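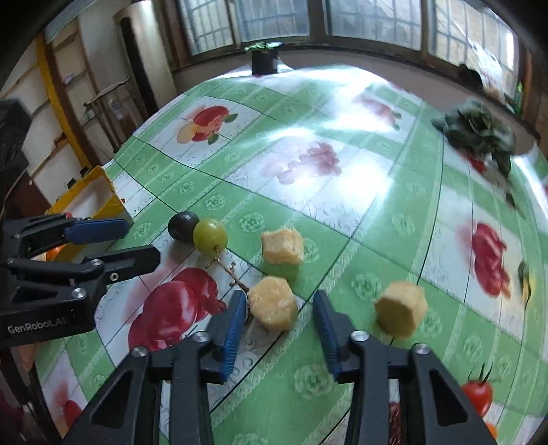 Nives Galli
Kitchen and Hall Safety Lead, Selbridge Community House

Shared Kitchen Walk-Through, with my comments
Checked 11 August 2026 together with Arash Ghasemi

Hello again, everyone, and thank you for putting up with the two of us poking our heads into cupboards while you were trying to get lunch out. I've kept the same headings as the June list so you can lay them side by side if you like that kind of thing (I do!). Each item is marked OK, Fix or Watch, and my comments come after it. If I've gotten something wrong about your corner of the kitchen, please come and tell me, I won't be offended.

ENTRANCE AND HALLWAY

Doormat lies flat, no curled corners: OK
The new one is much heavier than the old one and stays where you put it.

Path to the back door clear: Fix
The Hosta garden group had their folding chairs stacked along the wall again. I know the shed is full and I know you're moving them to Dillmont soon, but that door is our second way out and it has to open all the way. Could they live on the stage until then?

Exit sign lit: OK

STOVE AND OVEN

Burners light on the first try: Watch
Front left takes a few clicks. Arash cleaned the igniter while we were standing there and it was better afterward, though not perfect. If you smell gas, turn everything off, open the windows, get everybody outside and make the call from out there.

Hood filters free of grease: Fix
Oh dear. They were sticky enough that I had to go wash my hands twice. They can go in the big sink overnight with hot water and dish soap, and whoever closes up on the next cooking night, please take this one on.

Pot handles turned in: OK
Every single one, and I was so pleased to see it.

Fire blanket on its hook: OK

Extinguisher in date, pin in place: OK
The tag number is 3766, which I'm writing down because the ink is fading and I'd like to have it somewhere.

REFRIGERATOR AND FREEZER

Temperature log filled in: Fix
There's a gap of several days. It takes a moment to do, and the pencil is on a string now, so it shouldn't wander off anymore.

Raw meat on the bottom shelf: OK

Leftovers labeled and dated: Watch
Mostly good. There was a tub of the Rashti supper club's rice with a name on it but no day, and as lovely as it smelled, out it went. Put the day on first and your name second, if you only have the patience for one.

Door seals clean: OK

TABLES AND SERVING

Tablecloths wiped and without tears: OK
The plastic ones really have earned their keep. Do lift the edges when you wipe, though, as juice creeps underneath and sits there, and the underside was tacky on the long table by the window.

Cut fruit put out in small amounts: Watch
I'd much rather see a little plate refilled often than a big platter sitting through the whole afternoon. Two hours at room temperature is the limit, and only one hour on those very hot days when the hall turns into a greenhouse. For the toddler group, grapes need to be cut lengthwise into quarters, every time, and harder fruit should be in thin slices or grated. I know it's fiddly. Please do it anyway.

Separate boards for fruit and for meat: OK
The green board is getting deep knife marks and I'd like to replace it before fall.

Allergy cards on display: Fix
The nut card was in the drawer.

ELECTRICAL

Cords away from the sink: OK

Extension cords not overloaded: Fix
The kettle and the warming tray were sharing one cord again. That cord is only rated for 600 watts and the kettle alone is well past that. Arash has put it away in the office, and each of them should go straight into its own wall outlet.

Outlet covers on in the play corner: OK

FIRST AID

Box stocked: Watch
Eleven adhesive bandages left, which sounds like plenty until there's a party. The burn gel was fine and the scissors have found their way home, thank you to whoever brought them back.

Phone list by the door up to date: Fix
It still has my old number on it! I'll print a new one this week.

Anything marked Fix should be done before the next cooking night, and you can put your initials on the copy taped inside the pantry door once it is. Arash has the key to the supply closet if you need soap, gloves or fresh labels. I'm in the office most mornings, and the coffee is usually on.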